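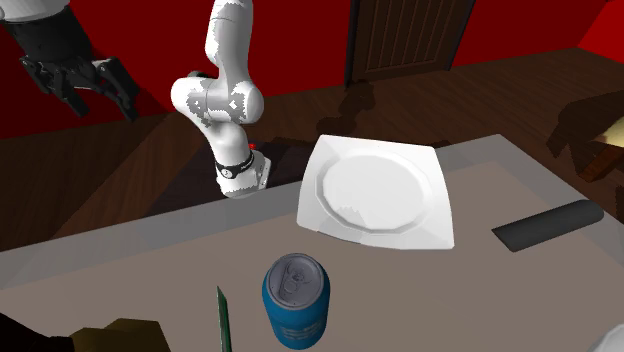

Figure 1. Simulated table-clearing task: a white arm above a grey tabletop with a square plate, a blue can and a dark cylindrical object.

Service Automation, Unit 4: Can Machines Do the Chores Yet?
Course handout, revised Aug 30, 2026
Unit convenor: Matvii Symonenko

4.1 Purpose of the unit

Students are asked to form a reasoned view on whether a general-purpose machine can at present be trusted with ordinary work in a home or on a shop floor. Clearing a table is used throughout as the reference task. It requires little strength and no special knowledge, and most adults do it without thinking. It remains difficult for a machine.

4.2 What the task demands

The word "clear" hides a number of decisions. A plate is washed and put away. A drinks can is thrown out if empty and kept if it is not, and its outside gives little help in telling which. A tool left among the crockery should go back to wherever it belongs. The person who gives the instruction seldom states any of this.

Handling brings a second set of problems. A shallow plate lying flat offers only a thin edge to hold. An upright can is easily gripped and as easily knocked over. A cylinder on its side may roll when touched. Each calls for a different approach, and a hand that suits one may fail with the next. Students should note that in Figure 1 the wrist of the white arm carries no fingers, and should consider what kind of end tool they would fit to it.

4.3 Simulation and its limits

Much early work is done in simulation, where a failed attempt costs nothing and breaks nothing. The Talau exercise set, used in the practical sessions, contains 3,662 simulated trials of table clearing. Students will work with a selection of 50.

Results obtained in this way must be read with care. Friction and the weight of a half-full can are only approximated, and real kitchens are untidy in ways that designers do not foresee. In the Tament trial, discussed in the second lecture, a controller that cleared 46 of 50 simulated tables cleared 21 of 50 when moved to a real one. Most of the failures occurred at the moment of grasping.

4.4 Shop-floor work

The position is better where the surroundings can be arranged to suit the machine. At the Waweru packing line the same few items arrive in the same position, and the arm is seldom required to judge what it has been given. A home offers no such order – nor would most people wish to live in one that did.

4.5 Preparation for the seminar

Read the Vornico case notes before the session. Prepare a written answer of one page to the following.

Choose two of the objects named in the caption to Figure 1. For each, state what a machine would need to know before moving it, and which part of that knowledge could be gained by looking alone.

Written answers are handed in at the start of the seminar. The longer assignment for this unit is due in November and will be issued separately.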